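4. Working rules for recording in people's homes

The rules in this section grew out of a first round of collection in Grernport, which we ran with written guidance that fitted on half a page. That half page told collectors how to charge the gripper and how to name their files, and very little else. We learned a great deal from what it left out! The version set out below is the sixth, and it is the one under which all 174 garment-folding episodes in the Temby set were recorded.

4.1 Preparing the garment and the surface

A garment must start in a declared state. We use three: spread, crumpled and hung. "Spread" means that the body lies flat with both sleeves clear of the torso, and that the collar and the hem can both be seen from the gripper camera before the first move. It does not mean ironed. Earlier drafts asked collectors to smooth out every crease, and Marietjie Tshabalala, who reviewed the first round, argued strongly against it. Her point was that a policy trained on perfect sleeves will meet its first real sleeve in somebody's bedroom, and we are very glad she won that argument. Creases in the bedding are left alone for the same reason.

The surface should differ clearly in colour from the garment where the household has a choice. Figure 3 shows a spread start that meets the rule, with a red jumper on a blue-teal sheet. The contrast matters most at the underarm, where only a sliver of sheet separates the right sleeve from the body and a dark fold runs alongside it. Two annotators working independently need to agree on where that boundary lies, and on a red sheet we doubt they would.

We also ask that both fingers are open and in view at the start of an episode. One finger may already be over the garment, as the right one is in the figure, provided that it is not gripping cloth. This sounds fussy, but the opening width is our reference for every later measurement of the grasp, and a half-closed start is a real nuisance to correct afterwards.

Figure 3. A spread start on a bed, seen from the hand-held gripper. The hem is towards the operator and the collar towards the headboard.

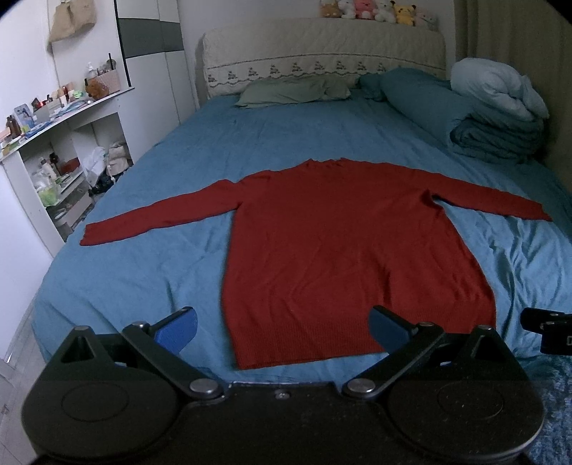
4.2 Leaving the room as it is

Rooms are recorded as they are lived in. Collectors do not clear dressing tables, take down bags or move soft toys from a headboard, and they do not bring in props. The variety found in ordinary bedrooms is the most valuable thing in the whole set – no laboratory bench comes close – and it is very easily tidied away by a well-meaning visitor.

There are limits, of course. Before recording, the householder walks through the room with the collector and points out anything that should stay out of view. Letters, prescriptions, family photographs and screens are always covered or moved, whether or not the householder mentions them. Packaging with a trade name may stay, but anything carrying a person's name may not. Consent is given room by room, and it can be withdrawn for a single episode without affecting the others.

4.3 Checking before release

Each episode is checked by someone who was not in the house. Sizwe Botha and Bonifacio Urquijo shared this work, using the Zukton viewer at quarter speed. A reviewer confirms the declared start state, looks for private material along the edges of the view as well as in the middle, and records a reason for any rejection. Checking an episode takes around 3 minutes. Where the reviewer and the collector disagree about the start state, the reviewer's label stands and the collector's is kept beside it in the notes. Those pairs of labels have been a delight to work with, and we return to them in Section 5.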